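# Bin-clearing task: scoring objects that rest against the wall of the bin

**Madalena Falcão**

I supervise the senior robotics elective at our college, and I would be grateful for advice on a matter of assessment. Students work in pairs on a mixed-object picking project, which runs until April.

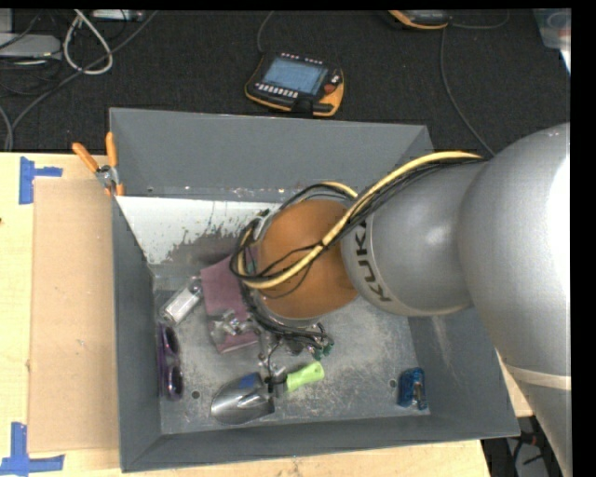

Each pair is given 18 attempts per session, and the students record the item selected, the grasp point and the outcome. Flat packets and small containers have presented little difficulty. The disagreement concerns items lying against a side wall, sunglasses in particular, and tools with a long handle such as a garden trowel. One pair, Hesto, lifts such items directly. Another, Kindix, first nudges the item toward the centre and then grasps it, and has asked that the nudge not be counted as an attempt. Our rubric is silent on the point. How have other programs dealt with this?

---

**Bart Dierckx**

Our program met the same difficulty two years ago and amended its rubric as follows:

- An attempt begins when the gripper passes below the rim of the bin and ends when it rises above the rim again.
- One nudge is permitted within an attempt. A second nudge closes the attempt as unsuccessful.
- An item that leaves the bin and is dropped outside the marked area is scored as a failed placement and not as a failed grasp.

The third provision has proved the most useful, as students had previously combined the two kinds of failure and could not determine which part of their program required revision. I would also recommend that pairs log the nudge in a separate column. Over 144 logged attempts, our students found that the nudge assisted with thin, rigid items and made matters worse with anything in soft packaging — the package tended to fold against the opposite wall.

With respect to the trowel, please ask your students where they are grasping it. Ours favoured the handle because its colour was easy to segment, and the blade then swung down during the lift. A grasp nearer to the join was steadier. Reduced speed is advisable for any tool with a blade, and the supervisor should have the pendant within reach before the program is started.

---

**Simão Vieira**

We do not allow nudging at all. It is simpler to mark.

---

**Olga Antunes**

I would support Mr. Dierckx's definition of an attempt, with one caution. If the rubric is changed partway through the term, the earlier sessions should be rescored from the logs or excluded for every pair. We failed to do so with our Godinho group and received two formal requests for review, both of which were upheld.

It may also be worth stating who arranges the objects. In our course the opposing pair tips them in from a tray, and no item may be adjusted by hand afterward.

---

**Madalena Falcão**

Thank you all. I have adopted the rim-to-rim definition with a single nudge, and the earlier sessions will be rescored from the logs. The revised rubric will be distributed to both pairs before the next session.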